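The Clockmender's Daughter of Skirkero
Nirwood Press, hardcover, ages 8 to 12
Posted November 2020

The year is 1779 and the harbor town of Skirkero has two clocks that disagree. Ogura, 13 and recently orphaned, is sent to live with an aunt who keeps the tide tables. The tables are wrong. Boats are going aground on a bar that should be under deep water, and the aunt is blamed for it. Ogura sets out to find the error.

The plot is a measurement problem, and the author treats it as one. Chapters 3 through 8 cover a single set of readings taken at the Sturside bridge. The method is laid out in enough detail that a patient reader could repeat it. I checked the arithmetic in the longest table and found one slip, in the fourth row, which does not affect the result.

Pacing is uneven. The first 14 pages are nearly all weather. The aunt's hearing before the harbor board is over in about a page and a half, and it needed more room. Dialogue is plain and mostly free of period spelling.

The sandglass material is the best part of the book. Ogura times the slack water with a ship's glass, finds that it runs short, and has to work out a correction before any of her earlier numbers can be used.
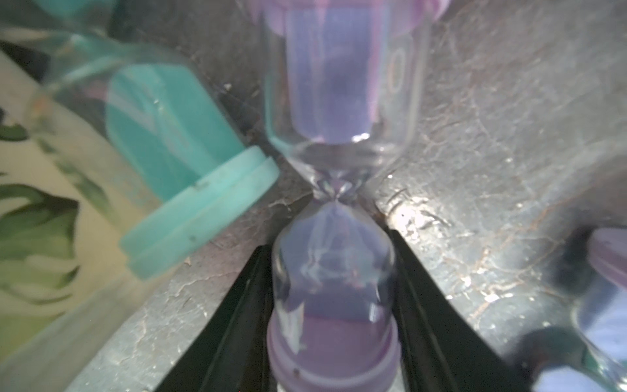 A small hourglass with pale purple sand.

The endpaper map puts Sturside on the wrong bank of the river, at least according to chapter 2. The glossary is short and omits "neap," a word used throughout the second half.

Suitable for reading aloud if the tables are skipped. A sequel is listed on the back flap for January. I have it on order at the library.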